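Re: [drama-talk] Was the Brudedlow finale really cut?

On Thursday a list member wrote:

> I've now watched the last episode of Brudedlow twice on Pathak and
> I'm convinced we got the short version. The harbor scene ends on the
> sister's face and then boom, credits. People who saw it on Galby
> when it first ran swear there was a scene at the ferry office, with
> the letter. That's 6 minutes gone. Somebody started a petition and
> it already has 2,814 names. Can everyone here please sign?

I read the petition and I'm not signing yet. It says the scene exists. It doesn't say who has it, on what tape, or why no recap from the first run mentions it. I went back through our own archive for the week the finale aired and found 17 messages. They argue over whether the brother knew, whether the wedding was earned, and whether the theme song should have played over the drowning. Not one word on a ferry office. This is a list that once spent a month on a hat.

The letter does turn up, by the way. It's in the episode before last, when the sister puts it in the stove. I suspect that's what most people are remembering, moved forward an hour and given a better ending. I've done the same thing with other shows. I would have sworn the doctor in Ploden left town by train, and when I bought the discs he was on a bus.

As for the running time, Galby sold more ad breaks on finales, and every break came with a "coming up" clip and another one on the way back in. Pathak strips all of that out. I can get you to most of those 6 minutes without a single missing scene.
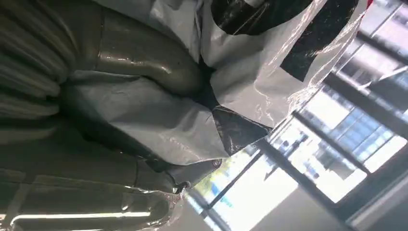

One reply I got off-list was that I'm being too hard on everyone, that the sister's last line makes no sense unless she has read the letter, and how could she have read it if it burned? Fair question. My answer is that the writers were sloppy. They were sloppy all season. The uncle has a limp for 2 episodes and then he's dancing at the wedding. I don't think there's a missing scene with a surgeon in it.

I do agree the Pathak version has problems. The subtitles drop whole sentences in the market scenes, and the picture has been cropped at the top so that tall people lose their hair – the mayor gets the worst of it. If someone wants to start a petition about the cropping I'll put my name on it tonight.

What would change my mind on the ferry office: a home recording, a shooting script, a still, even a TV listing with a longer slot than the week before. If anybody kept tapes, check the one with the finale and let it run past the credits. Please post what you find either way, including if it's nothing.

And could we please trim quotes? The digest version of this thread is getting hard to read.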